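Handout 4: Washing, Draining and Putting Away

Home Skills for Adults, evening section, Gostness Community Learning Center
November 2, 2021

Welcome back, everyone! Last time we got carried away talking about pantry shelves and never reached the sink, so tonight we're giving dishes the whole session. I know some of you signed up for the mending and the budgeting and are wondering why on earth we'd spend an evening on plates. Bear with me. Dishes are the chore most of us do every single day of our lives, and very few of us were ever shown how. We picked it up by standing next to somebody, and that somebody had picked it up the same way (my own grandmother rinsed everything in water so hot that she had to wear two pairs of gloves, and I did the same until I was past thirty).

Please keep this handout in the front pocket of your binder. We'll come back to it when we do small kitchens in March.

## 1. Before the water runs

Clear the space first. You want a place for the dirty things, a place for the washing, and a place where clean things can sit without being bumped. In a big kitchen that's easy. In a small one, you may have to borrow the table, and that's perfectly fine. I did all my draining on the kitchen table for years in the apartment on Prurkano Street, where the counter was about as wide as a cutting board.

Scrape into the trash or the compost, then stack like with like. Bowls with bowls, flat plates with flat plates. If you mix them, the stack leans, and you end up washing whatever happens to be on top just to keep it from falling.

Things with dried egg, oatmeal or rice should soak in **cool or lukewarm** water. Very hot water sets egg. Greasy things are the other way around and like it as hot as your hands can stand.

## 2. The order of washing

The old order is still a good one:

1. Glasses and cups
2. Silverware
3. Plates and shallow bowls
4. Serving dishes
5. Pots, pans and anything burnt

You're going from cleanest to dirtiest so the water lasts. Change it when the suds are gone or when you wouldn't want to put your hand in it, whichever comes first. Someone last year asked me how many plates you can do in one sinkful, and I really can't say. It depends on what you had for dinner!

A word about soap. Most of us use far too much. A short squirt is plenty for a full basin, and the extra only means more rinsing. The Flukance bottles in our supply closet are concentrated, so go easy on those especially.

## 3. Rinsing

Rinse the back of the plate as well as the front. The foot ring on the underside holds suds, and when you stack the plates later, that soapy film goes straight onto the face of the plate below.

If you're saving water, use a second basin for rinsing and dip each piece, tilting it so the water runs off one side before you lift it away. It's a small motion and it feels fussy at first, but your towels will stay dry a good deal longer.

## 4. Draining on a tray

This is the part I get the most questions about, because so many of you don't have room for a rack. A rack is lovely if you have the space. If you don't, a tray with a rim does nearly the same job, and it slides away behind the toaster when you're done.

What to look for:

- **A raised rim all the way around.** It needn't be tall. You only want to keep drips off the table.
- **Rounded corners.** Crumbs and old water collect in square ones, and you'll be in there with a toothbrush.
- **A smooth floor you can wipe in one pass.** Patterned floors are pretty and they're a nuisance.
- **A size that fits your sink.** The tray has to be washed too, and if it won't go under the faucet you'll put it off.

Shallow bowls and plates drain best on a slant. Lean the first one against the rim and let each of the others rest on the one before it, with a little gap for air. A plate laid flat will hold a puddle in its middle, and a bowl turned face down on a smooth tray traps the damp underneath it and will still be wet at bedtime. If you have to turn bowls over, fold a towel beneath them.

Mind your table as well. Wood doesn't care for standing water, so wipe up anything that gets past the tray right away, and lift the tray now and then to check underneath. I have a pale ring on my own table from one lazy weekend and it has never come out, though I've tried mayonnaise, toothpaste and a product called Björklund that smelled wonderfully of oranges and did nothing at all.

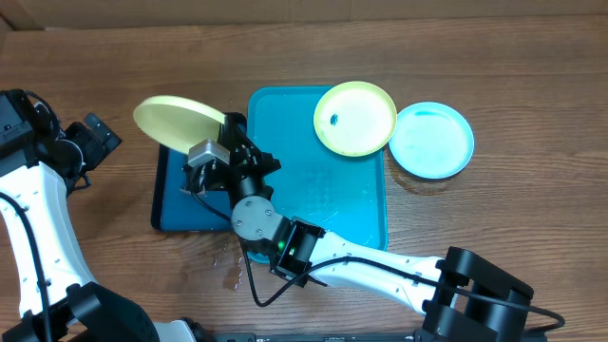
*Figure 1. Yellow dishes and a light blue plate with a rimmed teal tray on a wooden table. Note the droplets or wet speckles on the tray floor.*

Little drops like those are easy to forget about once the dishes are off. Wipe the tray before you put it away, every time, even if you're tired. A damp tray stood up against a wall gets a slimy bottom edge within days, and then you have to scrub the tray and the wall both.

## 5. Drying and putting away

Air drying is fine for most things. I towel the glasses and the silverware and let the rest be. If you do use a towel, please use one that's only for dishes, and keep a spare within reach, because a soaked towel just moves the water around.

Before a plate goes in the cupboard, run a dry fingertip around the underside. If it comes away wet, give it more time. Then stack by size, largest at the bottom. Color is up to you. I like my yellows together and my blues together, and my sister thinks that's silly, but I can find what I want with the light off.

Don't stack higher than you can lift with two hands. And leave the everyday things at the front! I've visited so many kitchens where the good china sits at arm's length and the cereal bowls are behind it.

## 6. For next time

Please try the following at home and jot down a few lines. Nothing formal, the back of an envelope will do.

- Wash one evening's dishes in the order from section 2 and notice when you felt the water needed changing.
- Drain half your plates flat and half on a slant. Check them after an hour and write down what you find.
- Look under whatever you drain on now. Tray, rack, towel, anything. Is it dry?

Bring a tray if you have one you like, or one you can't stand. We'll pass them around and compare. I'll have the kettle on by the time you get there, and there should be lemon cake if the oven in the back kitchen behaves.

Supply note: the sponges are in the drawer to the left of the sink now, and the dish towels have moved up to the shelf where the mixing bowls used to be. Used towels go in the hamper by the door, please, and hang the really wet ones over the side first.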